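15 November 2025

Up before 6, couldn't sleep. Phone already going. Kitdale want an answer on the boy by tonight and I have about four things still not agreed. Coffee, no breakfast, sat in the car outside the house for the first two calls so as not to wake everyone.

Where it stands. Castance will pay the fee, they've said so in writing now. Wages fine. Length of contract fine. Sticking point is the loan back. Kitdale want him until the end of the season, Castance want him in January and straight into the squad, and he wants whichever gets him minutes. So do I. He's 19, he has played 71 games for a club where the away end holds 200 people. Sitting on a bench in a big stadium does nothing for him. Told him that in the summer and told him again today.

Sell-on clause. Kitdale asked for more, of course they did. Castance laughed at it, then came back an hour later and didn't laugh. Fine. Not my argument, but it holds mine up.

Spoke to his mother at 9. She asks better questions than the clubs do. Where will he live, who drives him, what happens if the manager gets the sack. Had an answer for 2 of those. The manager one nobody can answer, Castance have lost four on the bounce and the papers are circling. If a new man comes in after New Year he might want his own winger and then we're stuck. Wrote it down, underlined it.

Also Barnel rang. Typical. Silent since August and now they'd "like to be kept informed." Told them the train is leaving. They won't match the money, but they'd play him every week, and I'd be lying if I said I didn't think about it all the way down the motorway.

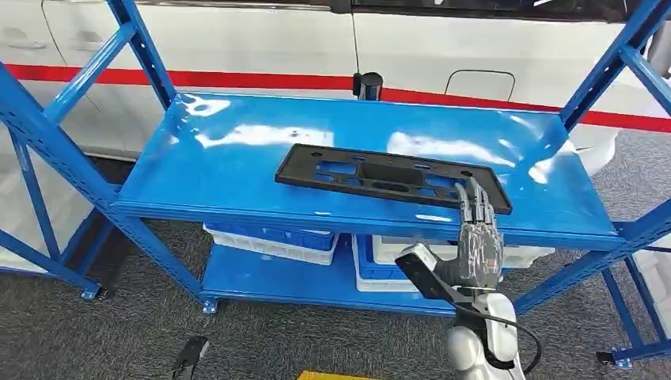 Take the Barnel meeting anyway, was Subira Rotich's view when I got her on the phone at lunch. A club that starts him for six months is worth more than a club that unveils him with a scarf, and if Castance are serious they'll still be serious on Monday week. She said I was rushing becuase I wanted it off my desk. Bit sharp. Probably right.

So rang Castance back and asked for a number. Not money - appearances. If he's there in January and hasn't started a set amount of games by the end of March, he can go on loan next season to a club we agree on. Long silence. Then "we'll take it upstairs." Which I've heard before.

Watched Kitdale in the afternoon. Cold, horrible pitch, wind straight down the middle. He was quiet first half, kept coming inside onto his right and running into traffic. Better after the break when they moved him over. Went past the full back three times, last one he crossed for the equaliser. Came off on 80 minutes, limping a bit, waved up at the stand. My heart was in my mouth. Just a knock, the physio says. Ice and rest. Didn't mention it to anyone at Castance, they'll have had somebody there anyway.

Ivar Skjelbred in the car park after, hands in pockets. He's been good to the boy, the best coach he's had. Wont stand in his way but wants him till May, and said it to my face, which I respect. Shook hands. Sat in traffic.

Castance called at 7.40. Yes to the clause, in principle, wording to follow. No to the loan back. Told Kitdale they'd have to wait another day, they weren't happy.

Barnel tomorrow, 10.30. Need: medical forms, clean shirt, petrol. Ring his mum first.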